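ATA DA REUNIÃO MENSAL DE CONDÓMINOS E UTILIZADORES DA COZINHA COMUM
Edifício Pekgate, sala do rés do chão, sexta-feira, 19h00

Presenças: nove pessoas, das quais sete à hora marcada. Presidiu Pramila Bhatt. Secretariou Wanpen Khamphan, que redige a presente e pede que as correções lhe sejam entregues por escrito e com letra legível.

Ponto 1. Aprovação da ata anterior

Aprovada por maioria, com uma abstenção do 2.º esquerdo, que declarou não a ter lido por princípio.

Ponto 2. Contas

Saldo do fundo da cozinha: 260 euros. A presidente recordou que o orçamento da Vindero para substituir o armário alto continua em cima da mesa e continua a ser de 799 euros. Fez-se a subtração em voz alta. Deliberado manter o armário alto, incluindo a porta que só abre a quem a levanta com o joelho.

O recibo do detergente do mês passado foi encontrado e anexado. Estava dentro do próprio balde do detergente.

Ponto 3. Caixas e recipientes

Foi o ponto mais longo da noite. A presidente informou que o inventário feito na véspera apurou 78 recipientes com tampa e um número de tampas sem recipiente que preferiu não divulgar antes do intervalo.

O 3.º direito perguntou como é possível. A presidente respondeu que as pessoas trazem sopa e levam a colher.

Discutiu-se o que fica e o que sai. Consenso rápido quanto às caixas de plástico translúcido com rebordo azul: ficam todas, por vedarem e por empilharem. Consenso nenhum quanto às restantes. O 1.º esquerdo defendeu as embalagens de gelado, alegando valor sentimental. Perguntado sobre qual o sentimento, disse que era baunilha.

Quanto ao cesto de arame branco, ficou assente que passa a ser o local de triagem. O que estiver no cesto está por decidir e não pode ser levado «só por esta noite». O fundo liso mantém-se, depois da triste história dos garfinhos de sobremesa.

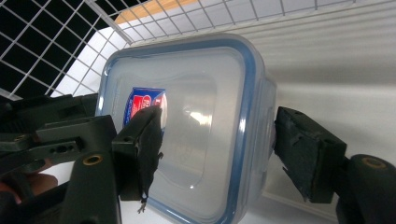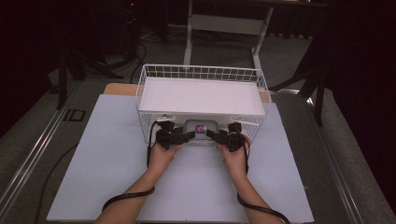 Ponto 3, triagem: caixa translúcida de rebordo azul (primeira imagem); recipiente cinzento com autocolante, junto ao cesto branco (segunda imagem).

O recipiente cinzento mereceu debate próprio. Tem um autocolante em tons de rosa, azul e roxo, e três famílias reconheceram-no como seu com igual convicção. A secretária propôs que cada uma dissesse, em separado, o que costumava guardar lá dentro. As respostas foram bolachas, botões e «depende». Fica à guarda da presidente até à próxima reunião. Se aparecer prova documental, será apreciada.

Sobre etiquetas: deliberado que cada fração identifica as suas caixas com o número da porta. Não se aceitam iniciais, dado haver quatro pessoas com M e nenhuma disposta a ceder. As etiquetas de origem podem ficar, quem quiser raspá-las que o faça em casa e não com a faca do pão.

Prazo para levantar recipientes não reclamados: fim de junho. Depois disso seguem para a loja Awasthi, que aceita ficar com até 9 caixas por entrega e já avisou que não quer tampas avulsas.

Ponto 4. Frigorífico

Lida a carta do técnico da Zinano, que considera a borracha da porta «cansada». Vários presentes manifestaram solidariedade com a borracha. Deliberado pedir preço.

A prateleira do meio volta a ser de todos. O frasco de picles do 2.º direito tem uma semana para se apresentar ao dono.

Ponto 5. Outros assuntos

a) A chave suplente da despensa está com a secretária. Há uma segunda chave suplente, cujo paradeiro o 3.º direito conhece e não revela.

b) Pedido do 1.º direito para tocar acordeão na cozinha aos domingos de manhã. Adiado.

c) O pano da loiça com o galo não é para limpar o chão. Aprovado por unanimidade, com um voto visivelmente contrariado.

Tarefas
Pramila Bhatt: contactar a loja, guardar o recipiente cinzento, pedir preço da borracha.
Wanpen Khamphan: comprar etiquetas, afixar o prazo na porta da cozinha.
Todos: levar as tampas.

A reunião terminou às 20h50. O bolo tinha acabado às 19h20.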